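Visita à unidade de acabamento da Flillau

A visita decorreu em novembro, a convite da Flillau, que produz utensílios de cozinha em madeira maciça e painéis para a marca Piris. O grupo tinha 13 pessoas, na maioria técnicos de secagem e compradores. A condução esteve a cargo de Anum Mughal, responsável pelo processo.

O percurso começou no parque de toros e seguiu para as duas estufas de secagem. A estufa maior, instalada pela Jaber, trabalha por convecção, com inversão do sentido do ar a cada 6 horas. O programa é definido em função da espessura da tábua e da humidade medida à entrada. As peças para cabos saem com um teor inferior ao das peças para painel e passam depois por uma fase de acondicionamento, destinada a reduzir tensões internas. Foi-nos mostrado o registo do último lote, de 1,606 metros cúbicos, com a curva de secagem completa e as leituras das sondas.

Na zona de corte, a orientação das tábuas é decidida à mão. O corte tangencial dá melhor rendimento e um veio em arcos, mas tem maior retração na largura. O corte radial fica reservado para os painéis. A fresagem do contorno e a abertura do furo de suspensão são feitas na mesma fixação. Segue-se a lixagem em três grãos, com humedecimento intermédio para levantar a fibra.

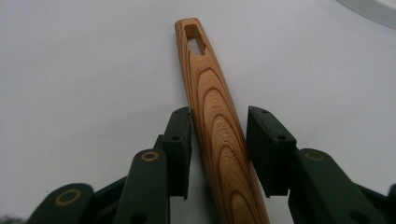
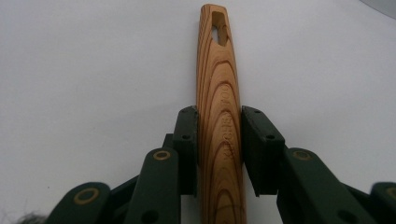 Cabos de madeira com ranhura de suspensão e veio em arcos.

O acabamento é feito com óleo, por imersão, com escorrimento em grade. A Rekley fornece o sistema de aspiração, com filtros de mangas no exterior do edifício. O pó de lixagem é recolhido em separado das aparas, que alimentam a caldeira das estufas.

Na sessão final discutiu-se a estabilidade dimensional após lavagens repetidas. A empresa faz ensaios internos por ciclos de imersão e secagem ao ar, mas não distribuiu resultados. Ficou por esclarecer o critério de rejeição para fendas de topo. A visita terminou às 16h30, no armazém de expedição.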